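Sweeping, one scrap at a time

July 1, 2025
By Raed Najjar

I've been wanting to write about the sweeping task for weeks, and I finally have enough episodes on the drive to feel okay about it.

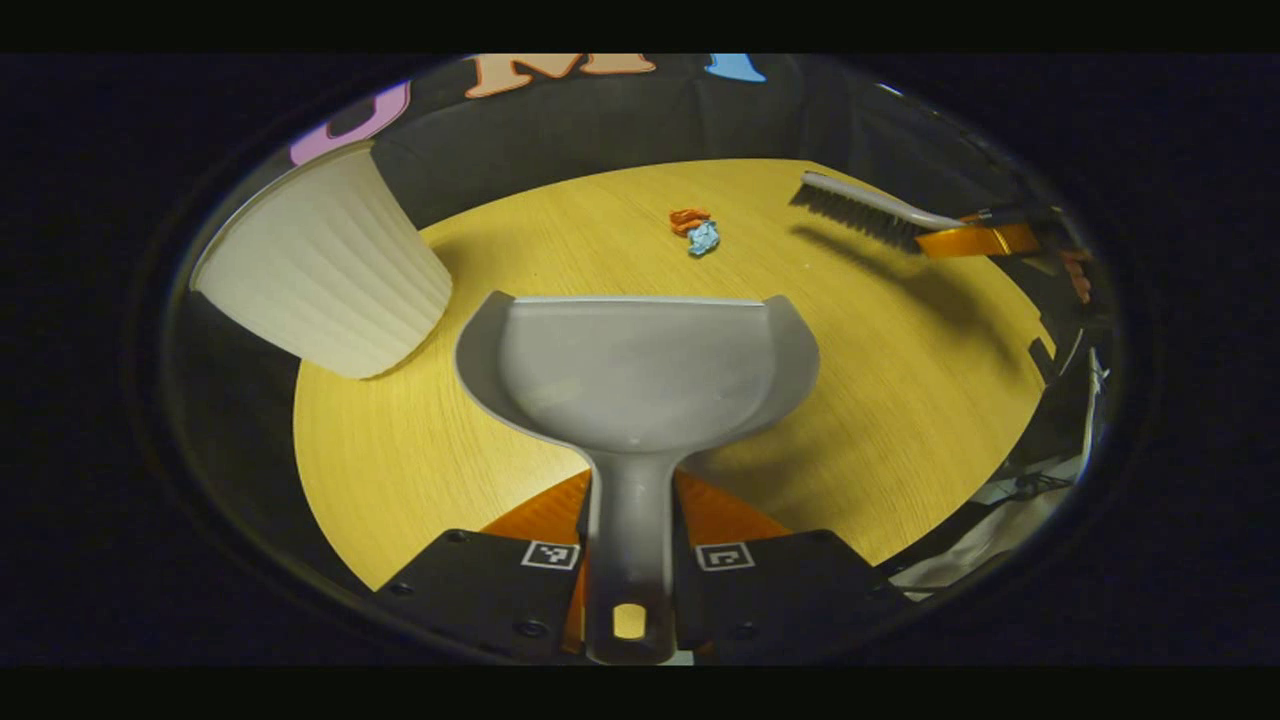 So the job is simple to say out loud: dustpan in one hand, brush in the other, get the crumpled paper into the pan, then tip the pan into the wastebasket. A kid can do it. What I love about it is that the two hands have completely different jobs and neither one can slack off. The pan hand has to keep the lip flat on the table while the brush hand is shoving things at it, and the second that lip lifts even a little, the paper slides underneath and you're chasing it to the far rim.

Leen Awad and I traded off all week at the round table in Tekville. Our target was 54 good episodes per paper layout, and I got through my first 30 feeling like a machine before I watched them back and saw I'd done nearly every one with the same lazy wrist flick. Beautiful, consistent, useless! The policy would have learned my flick and nothing else. Leen's were all over the place (short pushes, long drags, one where she swept in a kind of hook) and I'm convinced hers are worth more.

We changed the routine after that. Now whoever isn't recording sets out the paper and the person recording looks away until it's down. We also move the basket a little between episodes, and every 5 episodes we swap people. It's slower, but the spread of starting positions is so much better that I don't mind at all.

The other thing I've come around on is keeping the recoveries. I used to toss any episode where I missed the first sweep. Then we trained Jedlow (our small model, named after Leen's hometown bus stop) on clean runs only, and when it missed a scrap it just kept brushing bare wood, very politely, forever. With 16 recoveries mixed in it started going back for a second try. Sixteen! I made Leen come look at the screen.

Still on my list: a flatter grip on the pan handle, a proper note in the log for each paper color, and trying the whole thing with torn strips, which I suspect will be awful. Leen wants to do dry rice next. I've asked her to wait until October, when I'll have had time to buy a vacuum.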